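Olga Carrasco types the way other people argue. She learned on a manual machine in her aunt's tax office in Sepúlveda, and she still hits each key as though it owes her a carbon copy. Over two hours on the phone I could hear her taking notes on my questions, and her notes sounded longer than my questions were.

Carrasco transcribes old letters for a living. Families send her boxes, she sends back typed pages, and in between she gets to know a lot of dead people who were bad at spelling. Her latest job is the correspondence of a ferry clerk in Plimunthorpe, 1345 letters in all, most of them to the same sister and most of them complaining about soup.

"People think I must be living in a novel," she says. "I'm living in a man's digestion."

She began in August with the earliest box and set herself a pace of 20 letters a day. That lasted a week. The clerk, it emerged, had saved paper by writing a page normally, then turning it sideways and writing across himself.

"You have to decide which direction you're reading and stay loyal," Carrasco says. "If you look up to sneeze, you've lost the sentence and you're suddenly in the middle of a funeral."

I ask whether software could do it for her. She has been asked this before, and she has tried. The program she tested read "my dear Agnes" as "my deer, again" and carried on like that for three pages with complete confidence.

"I've worked with men like that," she says.

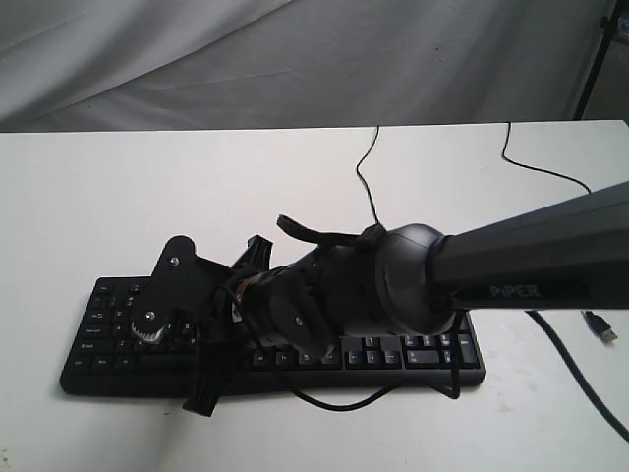 *A black keyboard on a white tabletop.*

Her views on keyboards are firm. She won't use a laptop for anything longer than a grocery list. She doesn't want lights, a wrist pillow or a key that opens a calculator. She buys plain ones, wears the letters off them and moves on without sentiment. Her friend Delphine Abernathy, who restores typewriters and disapproves of nearly everything, once gave her an expensive one with springs in it. Carrasco used it for a month.

"It was like typing on a small orchestra," she says. "My neighbor came over to ask if I was all right."

The neighbor is a fair judge of noise, being a drummer.

What she does care about is speed, though less than you'd expect. At her best she could do better than 60 words a minute and was, she admits, unbearable about it. These days the hand that wrote the letter sets the limit. A good clear schoolteacher goes by in an afternoon. A doctor can take until spring.

She keeps the mistakes in. This is a matter of some dispute in her line of work. Waqas Jadoon, who edits family histories and sends her much of her business, would like them gently tidied. Carrasco will not tidy. If the clerk wrote "souop," the family gets "souop."

"He was tired," she says. "Or he was angry at it. Either way, that extra letter is his, and Waqas can keep his hands off."

Jadoon, reached later, says he has given up. "I put a note at the front now. I say the spelling is original. Readers write in anyway to tell me I can't spell." 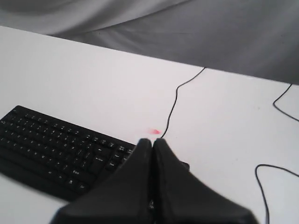 *The Enter key sits near the right end.*

I ask if she ever gets fond of them, the letter writers. There is a pause, and the typing stops for the first time.

"There was a woman who wrote 7 letters to a landlord about a window," she says. "Beautiful handwriting, getting smaller every time. The last one just says thank you. I don't know if she got the window or gave up. I think about that window more than I think about my own, and mine sticks."

She has not written a letter herself in years. She sends her sister voice messages, which her sister says are too long. When I suggest that a future Olga Carrasco may have to type those up one day, she laughs for quite a while and then sounds worried.

The ferry clerk should be done by fall, soup permitting. After that she has a trunk from a retired ship's cook waiting in the hallway, and she has already peeked.

"He writes straight across the page," she says. "One direction. I nearly cried."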